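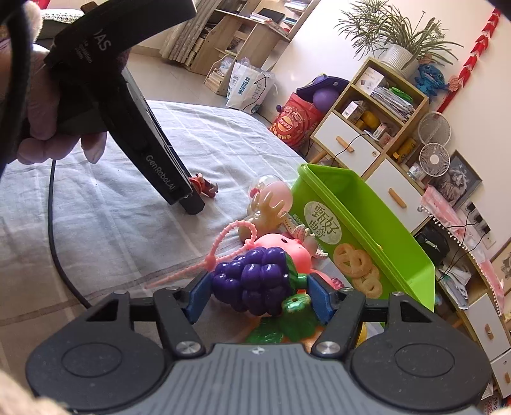 La cifra que más me molesta de la robótica doméstica es la tasa de éxito. Llega en una diapositiva, redonda y limpia, y casi nunca trae al lado la lista de lo que falló. Uno ve dos dedos azules cerrados sobre un racimo de uvas de plástico y da por hecho que el asunto está resuelto, que de ahí a recoger la habitación de un niño queda un trámite. Las uvas de juguete tienen bultos y hojas, ofrecen de dónde agarrar, y no se quejan si se las aprieta de más.

El fallo del que quiero hablar ocurrió en Sosardale, en noviembre, durante una prueba de recogida de objetos pequeños con un sistema de la firma Traken. El modelo había aprendido de demostraciones hechas a mano con pinzas como estas, en casas corrientes. El brazo, ya sin persona que lo guiara, tomó una cápsula de juguete de las que se abren por la mitad, siguió cerrando cuando la cápsula ya estaba sujeta y la partió. El contenido se esparció por el suelo. El programa dio la tarea por terminada, porque los dedos seguían sujetando algo: media cápsula.

Hubo 7 intentos con ese objeto. En 3 se repitió la rotura y en los 3 el registro dice lo mismo: agarre correcto. Yuzuki Shibata, que revisaba las grabaciones, fue la única que se molestó en comparar el registro con el vídeo. Su nota interna ocupa media página y es lo mejor que se ha escrito sobre el caso – también lo menos leído. Pregunta una sola cosa: quién decidió que «dedos cerrados con algo dentro» equivale a «objeto recogido».

La respuesta de Traken fue bajar la fuerza máxima de cierre. Me parece una respuesta pobre. Con menos fuerza la cápsula aguanta y se resbala la siguiente pieza, más pesada o más lisa, y volvemos a discutir de tornillos y muelles cuando el defecto está en el criterio. Un sistema que no distingue entre tener una cosa y tener un trozo de ella no debería soltarse en un cuarto donde hay niños y donde una cuenta suelta puede acabar en una boca.

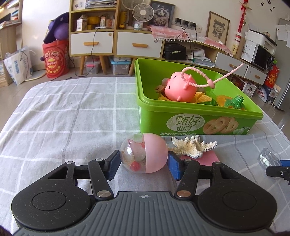
Una cápsula con baratijas dentro, entre los dedos de la pinza, sobre un mantel de cuadros.

Se me dirá que las demostraciones son buenas, y no lo discuto. Quien maneja la pinza con la mano nota cuándo parar. El problema es que buena parte de esa sensación no queda guardada si solo se registran la imagen y la apertura de los dedos. La persona corrige sin darse cuenta, el modelo copia el gesto y pierde el motivo. Matsuda, que vende un producto competidor, presume de tener más horas de grabación, como si el mismo hueco repetido muchas veces dejara de ser un hueco.

Tampoco me convence el argumento del desorden. Se repite que grabar en viviendas, con un cerdito rosa por aquí y una lata de galletas por allá, vuelve robusto al sistema. Lo vuelve más capaz de encontrar la cápsula, eso sí. Que sepa qué hacer con ella cuando empieza a ceder es otra materia, y para aprenderla hacen falta ejemplos de agarres que salen mal, guardados y etiquetados como tales. En Ditano los descartaban hasta hace poco por «sucios». Conservarlos cuesta dinero y afea las gráficas – supongo que ahí está la explicación.

Yo pediría poca cosa antes de la próxima demostración pública. Que el éxito lo juzgue alguien que mire el objeto entero, al final, fuera de la pinza. Que se publiquen los intentos fallidos con el mismo tamaño de letra que los otros. Y que la parada por cambio brusco en la apertura venga activada de fábrica, sin tener que buscarla en un menú. Traken asegura que lo último está en estudio. La nota de Shibata, que yo sepa, sigue sin contestación.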